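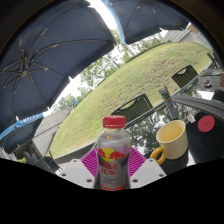 Durargate, October

Omness planner: common questions

What does the planner do?
It turns camera frames into a grasp pose and a short path to reach it. A new path comes out 10 times a second.

Who maintains it?
Kerstin Frerichs looks after perception. Hamish Prendergast has the controller and the replay tool.

Are glass tabletops supported?
Yes, from release 2. Reflections are masked before the depth step – turn this on in the Clotier settings file.

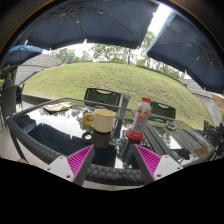

Can I run it without a GPU?
The controller runs fine on a CPU. Perception drops to about one frame a second, so use it for replay only.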